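Accueil > Ressources > Palmiers et plantes utiles > Fiches pratiques > Germination des semences d'aréquier

Germination des semences d'aréquier (Areca catechu) en collection

La présente fiche s'adresse au personnel des serres et aux établissements partenaires du réseau Durnard. Elle remplace la note interne rédigée par Eliécer Londoño pour le site de Tusuvora.

1. Réception et contrôle des fruits

Les fruits doivent parvenir à la serre à pleine maturité, l'enveloppe ayant viré à l'orangé. Les lots verts sont refusés. À l'arrivée, chaque lot reçoit un numéro d'entrée, reporté au registre avec la provenance et le nom du collecteur. Les fruits fendus ou portant des traces de moisissure sont écartés et éliminés séparément.
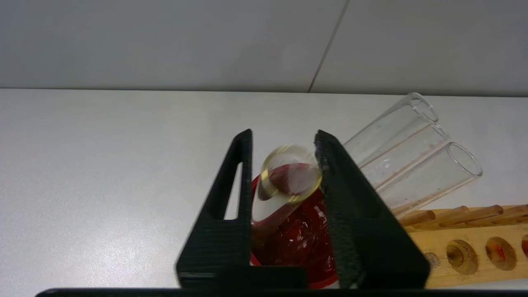
2. Préparation des semences

Contrairement à l'usage adopté pour d'autres palmiers, l'enveloppe fibreuse est conservée. Les fruits sont étalés à l'ombre pendant deux jours, sur claie, puis trempés vingt-quatre heures dans une eau à température ambiante. Il convient de ne pas prolonger le trempage. Les fruits qui flottent encore à l'issue de l'opération sont semés à part et signalés comme tels au registre.

3. Substrat et semis

Le mélange retenu associe fibre de coco et sable grossier à parts égales. Le produit Ranen, employé antérieurement à Tusuvora, retenait trop d'eau et n'est plus commandé. Les fruits sont placés verticalement, le calice tourné vers le haut, à 5 cm d'intervalle, et recouverts d'une mince couche de substrat. Une caisse du modèle courant ne doit pas recevoir plus d'un lot. Pour les envois importants (400 fruits et plus), prévenir la serre de multiplication avant la livraison.

4. Conduite de la germination

La température du substrat est maintenue entre 25 et 30 °C, sous ombrage. L'arrosage est quotidien et léger. Les premières pousses apparaissent en général au cours du deuxième ou du troisième mois ; un semis réalisé en octobre demande davantage de patience si la serre n'est pas chauffée par le sol.

5. Prélèvements et étiquetage

Lorsqu'un lot présente une levée irrégulière, un échantillon de substrat est adressé à Sipho Ngubane, au laboratoire de Ghumman. Le prélèvement s'effectue à mi-profondeur, avec une spatule désinfectée.

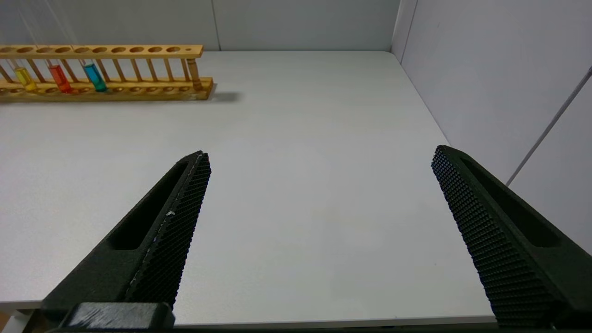
Le numéro d'entrée du lot figure sur chaque tube, au crayon gras, ainsi que sur le bordereau d'accompagnement. Les tubes sont bouchés avant tout déplacement et transportés debout. Un portoir en bois à trous ronds, du type illustré, convient pour le rangement sur la paillasse, à condition que le diamètre des trous corresponde à celui des tubes utilisés. Les résultats sont versés au registre dès réception.

6. Repiquage

Le repiquage intervient lorsque la première feuille bifide est entièrement déployée. Les pots profonds sont à préférer. Ne pas détacher la plantule du fruit.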